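Search this site Search

Manee Pongsiri builds her grippers in a spare room, on a desk that is too small for it. When I visited on a Monday, she was already filing a jaw.

"I wanted a tool for the hand, with the same fingers as a robot has," she told me. "First I collect the movements by myself, then the arm can learn from them."

She has made 5 versions. The earlier ones had stiff jaws and worked well with cups and boxes, but clothes were a different matter. "Cloth does not stay in one shape. You close the jaws and you have taken two layers, or nothing."

Her friend Telmo Cordero prints the linkage arms for her in the Makori workshop, and one pair needs 70 minutes. The soft pads she changes often. I asked which clothes are the most difficult.

"Jackets with padding. The fabric slides over the filling, so I must pinch deep and lift slowly. With a thin shirt I can be faster."
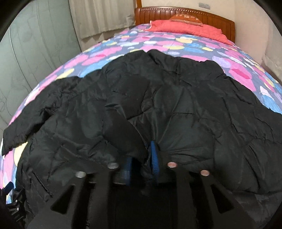

"After the jackets I want to try towels, and Telmo says I should make the jaws 2 millimeters wider before that."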